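Workshop tips: teaching a robot arm to handle houseplants

Welcome back to the Wodik tips page! The last batch was all about cleaning gripper pads, and lots of you wrote in asking for something on plants. Great timing, as plants are what our bench has been full of since July, when we started the Traslow project. Traslow is our name for a training method that teaches an arm to move, turn and set down potted plants from recorded demonstrations, and I am having more fun with it than with anything I've worked on in years.

First the result, so you know whether the tips are worth your time. We recorded 471 demonstrations with an operator steering the arm. The policy trained on all of them, in the order they were recorded, put the pot down upright and inside the target area in 42 percent of trials. Then we threw out the sloppy recordings, relabeled the grasp points and trained again with the Traslow sampling, where the hard moments (first contact, lift, touch-down) come up far more often than the easy travel in between. That one got to 89 percent! Same arm, same pots, same training length.

Tips for setting up

Plants with stiff, upright leaves are a lovely place to start. A snake plant holds its shape when the pot moves, and that makes one recording look a lot like the next. Ferns and ivy are for later, when you have a policy you trust.

Put everything on a tray or in a basin. You will spill soil. Vacuuming potting mix out of a finger joint takes an afternoon, and I've done it twice.

Use plain pots in solid colors at first. Shiny glaze throws highlights, and our depth readings went spotty wherever the light bounced.

Water the night before, never the same morning. A freshly watered pot weighs a good deal more than a dry one, and if half your recordings are heavy and half are light, the lift will be jerky in both. 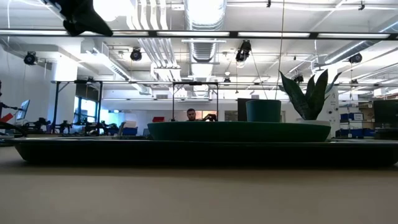

Mark the home position with tape on the underside of the tray as well as the top. Ours got bumped during the second week and we lost a day of recordings before we noticed everything had shifted by a finger's width.

Tips for recording

Go slower than feels natural on the way down. Our operators all rushed the last inch, and the policy learned to rush it too. Once we asked for a short pause above the surface, the tipped pots dropped off right away.

Vary one thing at a time. Move the pot for ten recordings, then turn it, then swap it for a taller one. We tried changing everything at once and it was a nightmare to work out which change was causing trouble.

Keep the failures, but keep them in their own folder. They make a terrific test set for your success checker. Ours came from Etell, and it used to count a leaning pot as a good placement.

Label the grasp while you still remember it. Rim, side or under the lip: one word in the file name is plenty. Relabeling 471 files from video was the dullest job of the whole project (there was a lot of coffee).

Stop when the operator gets tired. The recordings made late in a session were the ones we ended up throwing away most often, and you can spot them by the little wobble right before contact.

Tips for training

Train a small model first. Ours ran for 2,000 steps on the workstation under the bench, and it already showed us that one group of recordings had the gripper signal flipped. Much nicer to learn that over lunch than after a long run.

Weight the contact moments, but leave some plain travel in. When we pushed the sampling too far, the arm grasped beautifully and then drifted on its way to the basin.

Test with the lights you record under, then test again with them changed. Rows of bright ceiling lights behind the bench are hard on cameras, and I'd like to see more groups report both numbers. Our 89 is with the lights the way we recorded. We are still working through the other set, and I'll post it on this page when it's done.

Looking after the plants

Rotate them! Three plants shared the work, a couple of days on and then back to the windowsill. Wipe the leaves with a damp cloth, trim anything creased, and repot if the stem starts to rock in the soil, as a loose root ball swings during the lift and spoils your data anyway.

Next up is the Lawal stand, a turning base that lets the arm see the back of the pot before it picks a grasp. I have a parts list half written and will put it up with the sizes we used. If you've tried something similar with herbs or seedlings, please send it in, especially what you used for soft stems.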